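Print this page
E-mail this page

Hendonia Recalls Nothing, Replaces Everything: Housewares Maker Opens Take-Back Program for Worn Plastic Tableware

NUNDWOOD, 8 October 2022 - Hendonia, the maker of everyday tableware for homes, schools and summer camps, today announced the opening of a take-back program for plastic bowls, cups and plates that have reached the end of their useful life. The program, named Hiltura, will accept tableware of any age and any brand at collection points in Nundwood and the surrounding towns, and will return the sorted material to the company's own molding plant for use in new products.

The launch follows a trial held in the Nundwood public schools. During the trial, which opened in March, families and cafeteria staff returned 2,123 pieces of plastic tableware through bins placed at school entrances. The company had set a target of 2,000 pieces. Of the items returned, 1,010 were found suitable for grinding and remolding at the Nundwood plant. The remaining pieces were passed to an outside recycler or, where the type of plastic could not be confirmed, set aside for further testing.

"We have sold plastic tableware in this region for a long time, and we have always been asked what should be done with it when it is scratched or cracked," said Beatriz Cordeiro, chief executive of Hendonia. "Until now our answer was to check with the local waste service, and in most towns the local waste service does not take it. We believe a manufacturer should be able to give a better answer than that."

Under the program, residents may bring clean, dry tableware to any Hiltura collection point during posted hours. No receipt or proof of purchase is required. Items should be free of food and labels. Lids, straws and cutlery may be included if they are made entirely of plastic. Melamine, glass and ceramic items cannot be accepted, nor can insulated cups with a metal lining. A full list of accepted items will be displayed at each collection point and is available on request from the address at the end of this release.

Residents who return tableware will receive a voucher toward the purchase of any Hendonia product at participating stores. One voucher will be issued per household per visit, regardless of the number of items returned. Vouchers are valid for one year and may not be exchanged for cash.

Sorting will be carried out at a new facility on the Rondonuwu site, next to the existing molding plant. Returned pieces will be separated first by type of plastic and then by color. Color sorting was added to the process after the school trial, when early batches of mixed material produced a gray-brown pellet that could be used only for trays and storage bins. By keeping colors apart, the company expects to be able to make bright tableware again from a portion of the returned material.

"Color turned out to be the harder half of the problem," said Dwight Chan, director of materials at Hendonia. "A yellow bowl that has been through the dishwasher for years is a different yellow from the one that left our plant. Two pieces may look the same on the shelf and give quite different results once they are ground and melted. We have spent most of the summer learning how wide each color group can be before the finished product suffers."

The first products to contain returned material will be a range of bowls and plates for school cafeterias. All products intended for contact with food will be tested by an independent laboratory before they are offered for sale, and only material of confirmed type and origin will be used in them. Material that does not meet this standard will go into garden and storage goods.
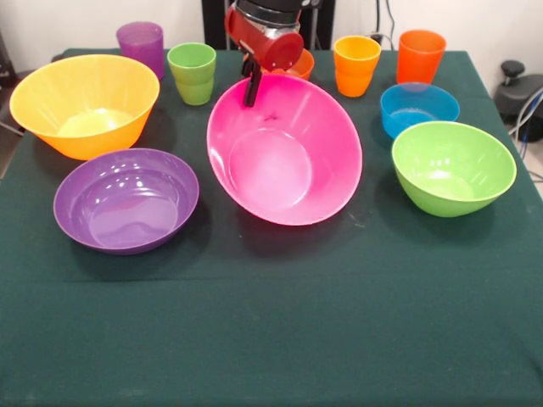 Plastic bowls and cups in bright colors, including a large yellow bowl and a shallower purple one. Clean plastic tableware of any color may be returned under the Hiltura program.

The Nundwood school district has agreed to keep its collection bins in place for the full school year. "The bins were busy from the first week, and the students took an interest in what happened to the things they put in them," said Trudy Lowther, who oversees food services for the district. "Several classes have asked to visit the sorting facility, and we are pleased that Hendonia has agreed to arrange this."

Hendonia will also make grants of up to $200 available to day care centers, churches and community kitchens that wish to act as collection points. The grants may be used for bins, signs and storage. Applications will be reviewed in the order in which they are received, and applicants will be told of the outcome in writing. Organizations that took part in the school trial are eligible to apply.

Bevan Tamihana has been appointed manager of the Hiltura program. He joins from the company's distribution department, where he was responsible for deliveries to schools and camps. In his new post he will oversee the collection points, the sorting facility and the publication of a yearly report on the amount of material returned and the uses to which it has been put - including material that could not be used.

About Hendonia
Hendonia designs and manufactures plastic tableware, kitchen storage and garden goods. Its head office is in Nundwood, and its molding plant is located on the nearby Rondonuwu site. The company supplies retail stores, school districts, camps and care homes.

Media contact
Elsie Brunton, Communications Office, Hendonia, Nundwood
Interviews and visits to the sorting facility may be arranged through the Communications Office. Questions about accepted items and grant applications should be sent in writing to the Hiltura Program, in care of the same office.

Print this page
E-mail this page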